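Gindden Tello home energy monitor review: does watching your power use cut it?

By Theresia Pichler
16/03/2020 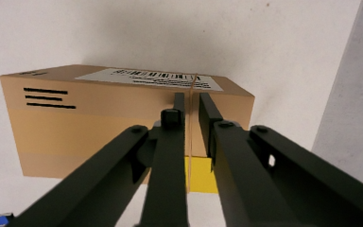
Every home energy monitor is sold on the same promise. You clip some sensors around the wires in your electrical panel, an app shows you where the power goes, and you turn into the sort of person who uses less of it. I have had my doubts about that last step since I tested my first one, and the Tello, from a small company called Gindden, is the most confident of the bunch. The product page says "typical households" save 18 percent on electricity. It doesn't say which households, over how long, or compared with what. I bought mine for $133 from Remley, at full price and with my own card, and it shipped in a plain cardboard box with a white label and a barcode on top, which I'll take over a glossy sleeve covered in leaf logos. It has been running in my house for 58 days.

What you get

A gray hub the size of a thick paperback, four clamp sensors, a wall adapter, an antenna on a short lead and a folded sheet of instructions. One pair of clamps goes on the mains. The other pair can go on any two circuits you care about. If you want to follow more circuits than that you have to buy an expansion pack, and the expansion pack was out of stock the whole time I was testing. Gindden's site said "back soon" when I placed my order and it says "back soon" today.

I think this matters more than the company lets on. The sales page shows a pretty chart with the fridge, dryer, water heater, furnace, oven and lights all in different colors. Out of the box, you are not going to see that chart. You'll see a total and two circuits. Everything else is a big gray wedge called "Other," and in my house Other was the biggest slice most days.

Installation

Gindden calls it a job you can do yourself "in minutes." I disagree. The clamps go inside the panel, and the service wires coming in stay live even with the main breaker off. I hired an electrician, Luzius Auer, who has worked on our house before, and he was done in under an hour. He had two complaints. The leads on the clamps are short, so the hub has to sit very close to the panel, and the arrows showing which way the clamps should face are molded in black on black plastic. He put one on backwards and we had to open everything up again after the app told us the house was sending power to the grid. We don't have solar panels.

So add an electrician's visit to the price. I'm leaving out what I paid because rates vary so much from place to place, but it was not small next to the cost of the monitor, and any savings you make will be paying that off first.

Wi-Fi setup took three tries. The hub wants the older, slower Wi-Fi band, and my router hands out both under one name. I had to turn the fast one off, pair the hub, then turn it back on. The instruction sheet doesn't mention this. The support page does, if you already know what to search for.

Is it accurate?

Better than I expected, and I'll give credit for that. I wrote down the reading on the utility meter at the start and end of each billing period and set it next to the Tello's total. They were close enough that I stopped worrying. The live reading updates quickly, too. Turn on the kettle and the number jumps before you've put the lid down.

Small loads are a different matter. The hub doesn't seem to care for anything under the level of a couple of light bulbs, and the phantom draw from chargers, the TV box and the printer gets smoothed into a flat line. Gindden makes a fuss about "vampire power" in its marketing, and the app has a whole tab for it. The tab gave me a figure on the first evening and the figure barely moved after that, even when I went around and unplugged everything I could reach. I asked support how it's worked out. The answer was that it is "an intelligent baseline." I asked again and got the same phrase with a smiley.

If vampire power is your worry, buy a cheap plug-in meter and walk it from outlet to outlet. I borrowed one from my neighbor Nadja Reisinger and learned more in a weekend than the vampire tab has told me to this day. Our old stereo amplifier was the worst thing we tested.

The device detection

This is the part they advertise hardest. Over time, the Tello is supposed to learn the electrical "fingerprint" of each appliance and start naming them for you. After the first week mine announced that it had found a "Heat Device." After the second it had found "Heat Device 2." You are then invited to guess what they are. I guessed dryer and oven. It took my word for it, and for several days the app told me the oven was running at times when I was standing in front of a cold oven. Heat Device 2 was the space heater in the back room.

It did get the fridge right, and the well pump. It never found the dishwasher. It found something it called "Motor" that I still can't place. I've used other monitors that do this trick and none of them do it well, so I'm not going to say Gindden is worse than the rest. But most of them at least say the feature is a work in progress. Gindden puts it in large type at the top of the page.

The app

Clean and easy to read, with too many notifications switched on by default. It wants to tell you that you used more power than yesterday. It wants to tell you that you used less. It gives you a little tree that grows when you do well, and mine looks quite sick. You can turn all that off one item at a time, through separate menus, and I did.

You can enter your electric rate, but only one. My utility charges more in the late afternoon, as plenty of them do now, and the app has no way to handle that. The dollar amounts it showed me were therefore wrong from the start. For something that is meant to change when you run the dryer, I find this hard to excuse. Andri Eberhard at Gindden told me by email that time-of-use rates are coming in September. I'll believe it when I can set it.

There is no data export unless you pay for the Plus plan. Hitov, which makes the closest competitor I've lived with, lets you download everything as a spreadsheet for free. The Hitov hub is uglier and its app looks ten years old, and I still trust it more, for that reason alone. With the Tello, your own history sits on somebody else's server, and if the company folds or gets bored, I don't see what the hub would be good for. I unplugged my router for an afternoon to see what would happen. The hub kept blinking. The hours it was offline never showed up in the app.

So did I save anything?

My use over the test came down by nearly four percent compared with the same stretch last year. Before anyone at Gindden puts that in an ad, last year was colder, and one of my kids has since moved out. I can't separate the monitor from either of those, and I doubt the company can separate it in the homes it got its own number from. When I asked for the study behind the 18 percent claim I was sent a one-page PDF with a bar chart and no mention of how many homes were in it.

What the Tello did do was get me to fix one thing. The well pump was cycling all night, which I could see plainly as a row of little spikes, and the cause was a bad pressure tank. I'd have found that out in the end from the noise or from a dead pump. Finding it early was worth something, and I'd be unfair to leave it out.

Past that, I looked at the app a lot for the first two weeks, less for the next two, and now I open it when I'm writing about it. I suspect that's how it goes in most homes. A reader, Sơn La, wrote to me after my piece on smart thermostats to say he'd had a monitor from another brand on his panel for years and used it mostly to check whether he'd left the iron on. I can see that.

Who should buy it

If you're about to add an electric car charger, a heat pump or solar panels, having real numbers for the whole house before and after is useful, and the Tello's whole-house numbers are good. Get it put in while the electrician is already there for the other job. If you're on a flat rate, that helps too, as the cost figures will mean something.

If you just want a lower bill, spend the money on weatherstripping and a plug-in meter first. Check whether your utility already shows hourly use on its website. Mine does, it's free, and it knows what I pay in the late afternoon.

Good: accurate totals, fast live reading, tidy app
Bad: only two spare clamps, short leads, one flat rate, no free export, the vampire tab
Price paid: $133, plus installation

I'm leaving it on the panel until September to see if the rate update shows up. If it does, I'll add a note to this page.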